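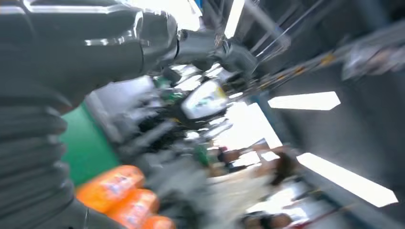
I've now had the Pokeo kit for 11 weeks, long enough to say something useful about it. A few of you asked after my last post whether it was worth the money for a small shop. My answer is a yes with conditions, and most of the conditions have to do with the software.

Pokeo is an add-on for an arm you already own. You get a gripper, a small camera that mounts at the wrist, a cable set, a controller box and a year of the software. It's sold by Zallness, and the price I paid was 3,898 dollars before shipping. If you don't have an arm, this isn't a cheap way in. If you have one sitting in a corner, as I did, it's one of the few kits at this price that is meant for picking mixed goods off a shelf.

Mixed goods is what I wanted it for. Bottles, boxes and soft packs, all on the same shelf, moved into a tote. My friend Hazem Morsy has done this with suction for years and thinks fingers are a waste of time. For flat boxes he's right. For bottles I prefer the fingers.

Setup took me an evening and part of the next morning. The bracket went on without trouble. The cable is too short by about a hand's width if your arm has a long forearm, and I ended up ordering the extension, which should be in the box. Calibration is done with a printed card and takes ten minutes. The manual has you do it before you fit the finger pads. Fit the pads first. They change the fingertip position enough that I had to do the whole thing over.

For the test I kept a plain log. I ran 968 pick attempts on goods I had on hand, over a couple of weeks in November, and wrote down each one as good or bad. 919 came out good. A good pick meant the item ended up in the tote, standing or lying down, with nothing else knocked over. I didn't count speed, but it's not fast. A person would beat it easily.

Most of the bad ones fell into two groups. The first was shiny soft packs, where the software would find an edge that was really a reflection and close on nothing. The second was bottles standing close together. The fingers need space on both sides, and when there isn't any the arm should nudge one bottle over first. There's a setting for this called "make room." It works on light bottles and does very little on full ones.

The camera is fine when the arm is still. During fast moves the picture smears and the software can't use it, so the arm has to stop and look before each pick. You can set how long it waits. The default is close to a full second, and I got it down to less than half of that before the misses went up. Overhead lights also matter. With a bright fixture in view the exposure drops and the shelf goes dark. I set the exposure by hand and left it there, and that fixed most of it.

The software is where I'd like to see work. Teaching a new item is easy enough: you show it from a few sides and give it a name. But there's no way to copy an item list from one machine to another, and no undo. I deleted a whole group by accident one night and had to teach it again. I wrote to support and got a reply from Flor Zapata the next day. She was polite and clear. Export is planned, with no date given.

I also looked at the Pradismont kit, which costs more and comes with a better cable and a stronger grip. Rachid Saber let me try his for an afternoon. It handles full bottles better. Its software wants an online account and a monthly fee, and I don't want either one for a machine in my own shop.

Replacement finger pads are sold in pairs. Mine show wear on the inside edge but still hold. I'll order a spare set before the holidays.

So I'm keeping it. If your shelves are mostly bottles and boxes with a little space between them, it will do the job. If you handle a lot of shiny bags, wait for the next software version or ask Zallness for a trial unit. They lent one to Lucyna Olszewski for two weeks, and all she paid was the return shipping.

Next post will be about the tote stand, which I've rebuilt twice.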